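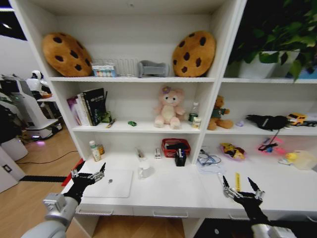
Can a robot do my chores yet? Your questions, my answers

I write about home and workshop gadgets, and for the last few years my inbox has filled up with the same handful of questions about robots. So I've put them on one page. I'm not an engineer, I just read a lot, visit a lot of demo days and own far too many things that need charging.

Can I buy a robot that tidies the house?

Not the whole house, no. You can buy one that vacuums, one that mops, one that mows, and they're pretty good now (mine still eats socks). What you can't buy is one machine that walks in, looks at the mess and deals with it. People are working on it very hard, and the demos get better every year, but a demo is somebody's best day.

Why is tidying a shelf so much harder than vacuuming?

A vacuum only has to know where the floor is! A shelf is a whole other story. Think about a desk with shelves over it, the kind every family has: a teddy bear, a row of books, a coin, a pen, a rubber duck, a tangle of blue cables, a plate heaped with snack wrappers. Every one of those wants a different grip. The bear squashes, the coin is so thin there's hardly an edge to get hold of, and the cables come up as one big knot or don't come up at all.

And then it has to know what "tidy" means. Do the wrappers go in the trash? Does the toy truck belong up there or in a toy box in another room? You know the answer in your house. I know it in mine. They're different answers.

Which things on a shelf are easiest for a robot?

Soft, chunky stuff. A plush cushion is great, you can grab it pretty much anywhere and you won't break it. Water bottles with a cap are decent too, as long as they're standing up. The worst are clear things, like a drinking glass or a see-through cup, which cameras have trouble spotting in the first place. I'd also keep it away from your potted plants for now. Big leaves get in the way of everything behind them.

Are two arms really better than one?

For chores, I think so. Try picking up a bag and putting something in it with one hand behind your back. Same with taking the cap off a bottle, or holding a row of books up while you slide one in. The catch is that two arms cost more and have to stay out of each other's way, which gets tricky between two shelves. I bang my own elbows in there.

Fingers or a simple clamp?

Depends what you own! A plain two-jaw clamp is tough, cheap and easy to fix, and it does fine with boxes. Jointed fingers can wrap around odd shapes, and most of what's on my shelves is odd shapes. More joints also means more to go wrong.

What about shops and small factories?

Way ahead of homes. A shop floor can be arranged to suit the machine, and the same part turns up in the same spot all day long. I spent a morning at the Tomley packing shop in Sosinthorpe, where one arm loads cartons and had done 489 of them by the time I left. Very impressive, and a bit hypnotic. Then I asked if it could clear the staff break table and everybody laughed.

How fast are they?

Slow. I timed a tidy-up at a Flusix open day: 21 small objects off a table and into bins took the robot 26 minutes, with one restart. I had a go afterward and was done before my coffee cooled. If it runs while you're at work, though, do you care how long it takes? I go back and forth on that one.

Do they learn my house, or do I have to program them?

The newer idea is that you show them. A person steers the arms through the job over and over, and the software picks up the pattern. A reader who works on this told me they recorded 133 runs of putting a single kind of toy away before they were happy with it. Move to a different shelf and you may need more.

Is it safe around kids and pets?

I'd want a big stop button, slow arms and nobody small within reach. Ask to see the button before you ask about anything else. My dog would be under the arms in a second.

Should I wait or buy something now?

Buy the vacuum, wait on the rest. If a company takes a deposit for a tidying robot, ask to see it work in a room they didn't set up.

Will you be testing one?

Yes! I have a loan of the Okoth two-arm kit booked for November and I'm going to set it loose on my hallway shelf, which is a disgrace. Send me your ideas for what to put in front of it. I've had "a bowl of grapes" three times already, so something else please.

Page last updated 22 Sep 2021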